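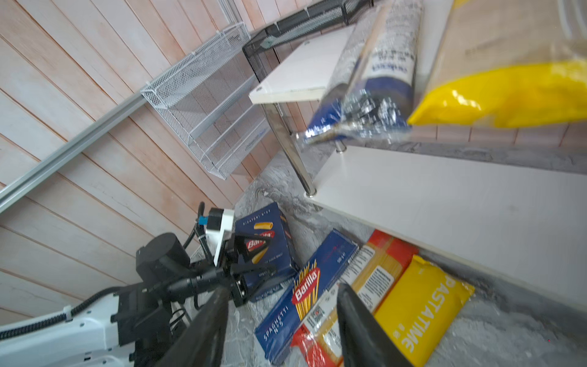 L'étagère grillagée à trois niveaux, fixée sur le mur en planches.

Étagère métallique qui penche sur un mur en lambris peint, que faire ?

Posté par mirabelle_du_38 le 8/10/25

Bonjour à toutes et à tous,

Je me lance parce que je tourne en rond depuis deux semaines. J'ai refait le petit bureau à l'étage (enfin, refait, j'ai surtout repeint) et j'ai gardé le vieux lambris en bois, que j'ai blanchi. J'adore le résultat, même si la couche d'avant, un rose saumon assez atroce, ressort encore un tout petit peu par endroits quand il y a du soleil. Mais ce n'est pas ma question !

Ma question, c'est la fixation. J'ai vissé un porte-revues en grillage blanc directement dans les lames, avec des petites vis à bois de 3 cm. À vide, il tient très bien. Dès que j'y mets mes catalogues de laine et mes classeurs, il pique du nez, et une des vis a commencé à sortir. J'ai tout retiré en catastrophe.

Au magasin Fatilley, le vendeur m'a parlé de chevilles à expansion, mon beau-frère me dit que les chevilles ne servent à rien dans le bois, et ma voisine Olga Zapata, qui a le même lambris que moi, a tout collé et ne jure que par ça. Derrière les lames il y a un vide, je l'entends quand je tape, et ensuite je pense que c'est du placo. La maison est de 1978 ou par là, je n'ai aucun plan.

Est-ce que je peux sauver mes trous actuels ? Et comment je trouve les tasseaux sans démonter tout le mur ? Merci d'avance, je ne suis pas très outillée - une visseuse, un niveau et de la bonne volonté.

Grand_Louis

Bonsoir mirabelle,

Ton beau-frère a raison à moitié. Une cheville à expansion dans une lame de lambris, c'est le meilleur moyen de la fendre, surtout si c'est du vieux bois bien sec. Par contre il existe des chevilles métalliques pour corps creux, qui s'ouvrent derrière la lame, et ça peut dépanner pour du léger. Pour des classeurs je ne m'y fierais pas.

Il te faut les tasseaux. Ils sont normalement perpendiculaires aux lames : si tes lames sont verticales, cherche des tasseaux horizontaux, et inversement. Pas besoin d'acheter un détecteur, prends un aimant assez costaud au bout d'un fil et promène-le doucement sur le mur. Il va s'arrêter sur les pointes ou les agrafes qui tiennent le lambris. Chez moi elles étaient cachées dans les rainures, donc insiste bien à cet endroit. Quand tu as repéré 3 ou 4 pointes alignées, tu mets un bout de ruban de masquage et tu as ton tasseau. Chez mes parents ils étaient tous les 40 cm, mais j'ai vu des poses beaucoup plus fantaisistes, vérifie toujours.

Ensuite, avant-trou de 2 mm, vis assez longue pour traverser la lame et entrer d'au moins 2 cm dans le tasseau, et tu serres à la main sur la fin. Si les trous de ton porte-revues ne tombent pas en face (ils ne tombent jamais en face), tu visses d'abord une planchette sur les tasseaux, peinte comme le mur, et tu fixes l'étagère dessus.

Pour les anciens trous : un cure-dent trempé dans la colle à bois, tu casses à ras, tu laisses sécher une nuit, un coup de ponçage et une touche de peinture. J'ai fait ça sur toute ma cage d'escalier.

zaza.bricole

colle !! j'ai tout mis à la Disten dans ma buanderie et ça bouge pas depuis 4 ans

Perrine M.

Coucou ! Attention quand même avec la colle sur un mur repeint, c'est la peinture qui tient la charge et pas le bois. Moi j'avais collé un support dans l'entrée, il est tombé en pleine nuit en novembre avec un morceau de peinture grand comme la main, j'ai cru à un cambriolage... Donc je vote pour la planchette de Grand_Louis, et pense à mettre les classeurs lourds en bas et les catalogues en haut, ça tire moins sur les vis du dessus. Pour le rose qui ressort, une sous-couche bloquante avant de remettre du blanc et tu seras tranquille (il faudra poncer un peu avant, désolée !).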